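Quick notes on how to compare two grippers on a two-arm setup without fooling yourself. Wrote this in March after we swapped fingers twice in a week and couldn't say why we liked one better. Assumes your arms already home, your cameras stream and your e-stop works. If not go do that first.

## What you need

- two arms, table, clamps
- the gripper you have now (ours: Clekard parallel, stock fingers)
- the gripper you want to try (ours: Godetti, same mounting pattern, softer pads)
- wrist camera bracket that fits BOTH. Check this before you unbolt anything
- soft, annoying objects. Not blocks
- a notebook. Yes paper

Blocks tell you nothing. Every gripper picks up a block. Bags and pouches are where it falls apart, thin edge, floppy, nothing solid behind it.

## Step 1: Mount and route the cable

Same gripper on both sides to start. Bracket on top, gripper under, tighten crosswise. Then the cable. Leave a loop big enough for full wrist roll, then move the wrist through its whole range by hand with the power off and watch the loop. Ours snagged on the elbow at first. Zyanya re-routed it and we lost a morning.

## Step 2: Zero the fingers

Close fully, set zero, open fully, set max. Do it again after ten minutes of running. If the numbers moved, find out why before you log anything. In Flodgate (our controller front end) it's under Tools > End effector > Set limits. Restart after. It doesn't tell you to restart.

## Step 3: Bag rim test

Open mesh bag in the middle, a few things inside for weight. One gripper each side, pinch the rim, pull gently till the mouth opens up. Hold.
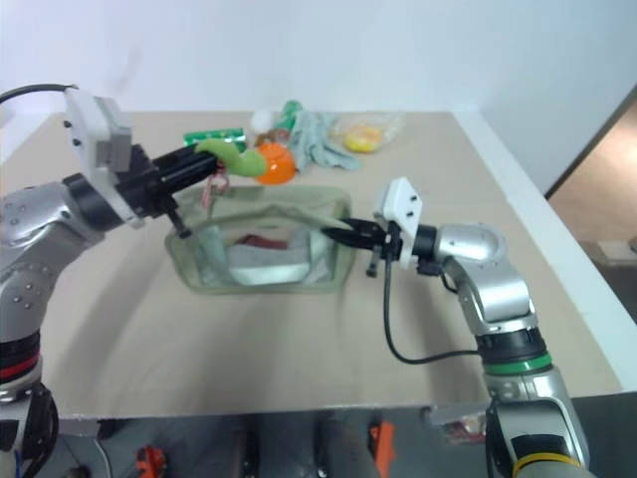

*Rim hold, one gripper per side, bag loaded.*

Score it like this:

- 2 = mouth stays open for the full hold
- 1 = opens, one side creeps
- 0 = slips or drags the whole bag

Hold time is 17 seconds for us. Pick your own number but don't change it halfway thru. Start at low force and go up one notch at a time. Write down the lowest notch that scores 2, that's the number you care about. High force hides bad pads.

Watch the hem. If the finger only catches mesh and not the hem, don't score it, re-grip and go again. Tyson scored those as zeros for the first batch and made the Clekard look terrible. Had to throw the batch out.

Leave clutter on the table. A clean table is easier for the cameras and you won't have one in real use. Just keep it in the same spots between grippers, tape marks help.

## Step 4: Pouch test

Zip pouch, lying down, stuff inside. One gripper steadies the side, the other comes in open from across the table and goes for the far edge. You're looking at two things: does the steadying finger push the pouch away, and does the open gripper clear the tabletop on approach.

Tabletop clearance matters more than I expected. Set your approach height 6 mm above the surface and only go lower if the fingers miss. Wide fingers will scrape. Long ones flex.

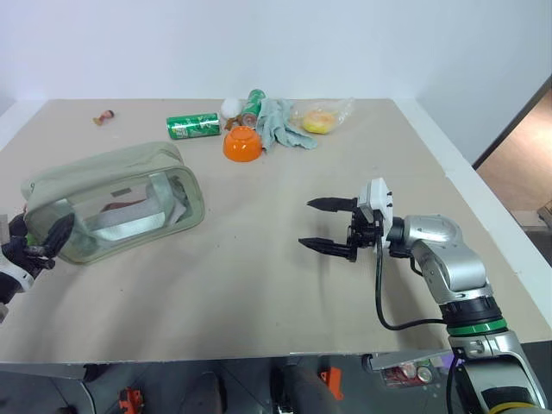
Run it slow once before you run it at speed. Then do the full set, left steadies and right grabs, then swap. Don't skip the swap. Our left wrist camera sits a hair off from the right and the swap is the only reason we caught it.

If the pouch slides on every try, drop the steadying force before you blame the gripper. Karine McKinnon found this one, we'd been pushing way too hard.

## Step 5: Swap grippers and repeat

Same day if you can, same lighting, same objects, same operator. Redo step 2 in full for the new pair. Load the new tool weight too or the arms will sag a bit at full reach and you'll think it's the fingers.

## Our numbers

| | Clekard | Godetti |
|---|---|---|
| Rim test, percent scoring 2 | 71 | 92 |
| Lowest good force notch | 5 | 3 |
| Price per pair, dollars | 640 | 965 |

Pouch test was basically a tie. Godetti pads are better on thin fabric, no contest, but they pick up lint and need wiping. Clekard opens faster. Yabsira still wants the Clekard on one side for anything rigid and she may be right, mixed pair is next.

## Stuff that will bite you

- Bracket screws back out. Check every session.
- Gosselin spare pads say they fit both. They fit the Clekard. On the Godetti you have to trim the tab.
- Camera exposure on auto will shift when an arm crosses the view. Lock it.
- Save the logs with the gripper name in the filename. I have a folder called test_new_new and no idea whats in it.

Score sheet template is in the shared folder under grippers. Add a column if you need one, don't rename the old ones, Vernon's plot script reads them by name.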